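Filed under: Home & Laundry > Folding and Storage

Long-sleeved tops that won't stay folded, any tricks?

Sudheer Pillai
February 5, 2018

Hi all! I've taken on the shirt folding for our club in Selbridge and I love it more than I should. T-shirts I can do in my sleep. The long-sleeved ones are beating me, though. The sleeves make a lump in the middle, the pile leans over, and by the time I get to the bottom of the drawer it's a mess again. The drawer is 23 cm deep and I'd like to stand them on edge if that's possible. Am I meant to do the sleeves first or last? And does it matter if the body and sleeves are different fabrics?

Devadiga

Oh, you're going to enjoy this once it clicks! Get off the bed and onto a big table. A mattress gives under your hands and you'll never get a straight edge on it, whereas on a hard flat top you can smooth the whole shirt out in one go and see where the sleeves want to go.

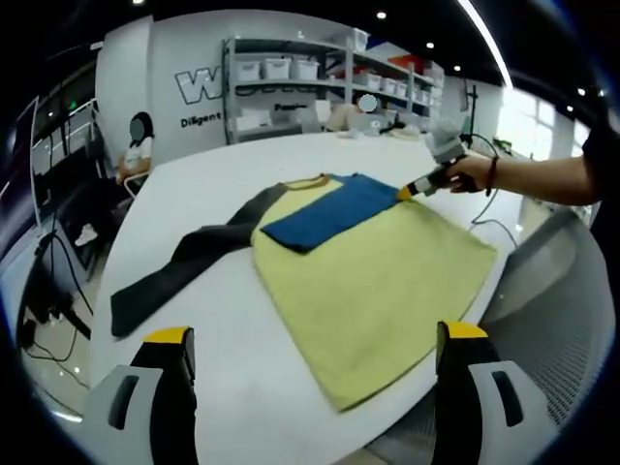
Lay it face down, collar away from you, and run your palms from the middle out to the sides. Fold one side in to the middle of the back, then turn that sleeve down so it runs parallel to the side seam. Do the other side the same way. The sleeves should lie next to each other and never cross, because the crossing is your lump! Now bring the hem up to just below the collar, and fold in half or in thirds, whichever suits your drawer. I do thirds and they stand up beautifully.

Different fabrics are fine. If the sleeves are heavier than the body, press them down with your hand before the last fold. I did 47 of them for our colour run in May and they all fit in two tubs, I was so chuffed.

ulden_6

I just roll mine. Works ok.

Dredonon

Agree with Devadiga on the table, it makes a huge difference! One thing to add: do up any buttons or zips first, and fold the cuff back on itself if the sleeve is longer than the body, otherwise it pokes out the bottom. Rolling is great for a travel bag but I find the collars go wonky if they sit like that for weeks. Good luck Sudheer, let us know how the drawer looks!

Back to top | Contact us | © Selbridge Household Help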